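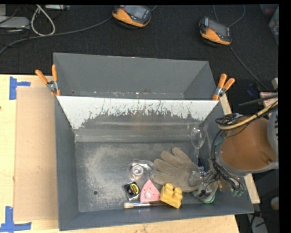 Tostar 音频接口的包装上写着“插上就能录”，这话别全信。做人声小样之前，先把桌面清出来：话筒离嘴太近的毛病好改，手边杂物碰出的响动混进人声里，后期很难去掉。像金属箱里那只透明塑料杯，还有杯底垫着的透明包装纸，都不该留在话筒旁边。黑色胶带卷倒可以留下，固定线缆用得着。

## 3.2 录制人声小样

1. 关闭监听音箱，改用封闭式耳机。
2. 在 Zenance 中新建工程，缓冲区设为 200。说明书初版推荐 778，菜单里根本没有这一档。
3. 话筒增益从最低处慢慢往上加，唱副歌最响的一句，峰值灯不亮为止。
4. 先空录 10 秒，戴耳机听一遍底噪。

> **注意：** “智能降噪”默认开启。Nandi Hendricks 试唱时，句尾的气声被它一并抹掉。建议关闭，至少录完再决定。

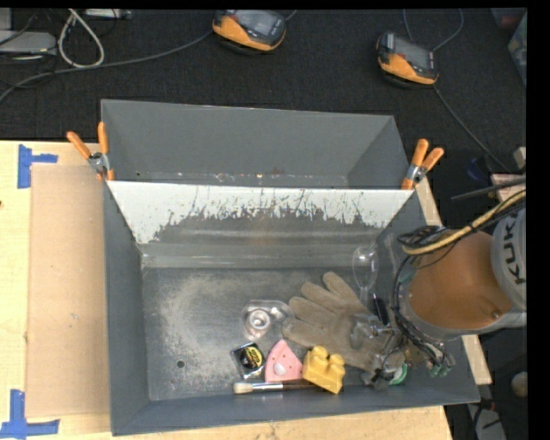

5. 按录音键，从前奏开始完整唱一遍。不要逐句补录，自动拼接的接缝听得出来。
6. 导出 WAV 文件，文件名写上歌名和速度，例如“夜航_153”。

> **警告：** 插拔话筒前必须关闭幻象电源。厂家称支持热插拔，我们没见到任何测试数据。

“一键母带”见 3.3 节。Helmut Reinholz 对比过前后两版，只听出音量变大。要交给唱片公司的小样，请保留未处理的版本。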